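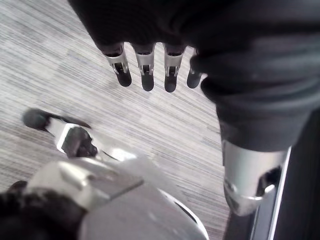 Orkance, test technician, Hakala hand trials

8th January

First day back and straight into the hands. Sleeved one over the carpet, fingers down, the other coming up from below on the wrist camera. I do like the black cloth! It hides the folds of cable we were always snagging in October – but it bunches at the knuckles and the rightmost finger half disappears behind it. Ran 171 open-close cycles on the Drumitz controller, two faults, both at the thumb. Trying the Inetar one next, same grip settings.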